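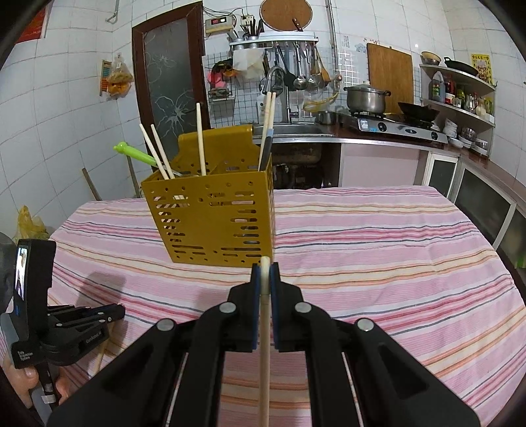
Kitchen Corners: the Prarnwood flat

Last updated: February 2, 2023

The kitchen of the flat in Prarnwood is narrow and has very little cupboard space, so most of what gets used every day stays out on the table or hangs on the wall.

The chopstick holder
Mustard-yellow plastic, box-shaped, with rows of rectangular and round holes across the front. The back panel stands higher than the rest and is notched along the top. Wooden chopsticks go in here, and so does anything else with a long handle that needs a place. It cost 250 at the market in Judwood and has been on the table for 5 years.

The tablecloth
Pink and white stripes, with thinner lines of red, orange, cream and dark gray. It hangs down over the sides of the table. It was bought by the yard and hemmed at home in January.

The tiled wall
Plain white square tiles. A round wooden cutting board is kept up high with a knife tucked behind it, and the metal shelf rack has a utensil cup and a mesh basket with a white cloth in it. Ladles and spatulas hang below — easy to reach, and they don't take up a drawer.

The door
Dark brown wooden frame, frosted glass, white flower outlines etched into the panel. The glass is original to the building. A small wall rack hangs to the left of it, with a bag of snacks close by.

More kitchens from the same street will be added as they are sorted.

Filed under: Homes & Rooms, Kitchens, Tableware

This site uses cookies to remember your settings. By continuing to browse you accept our cookie policy.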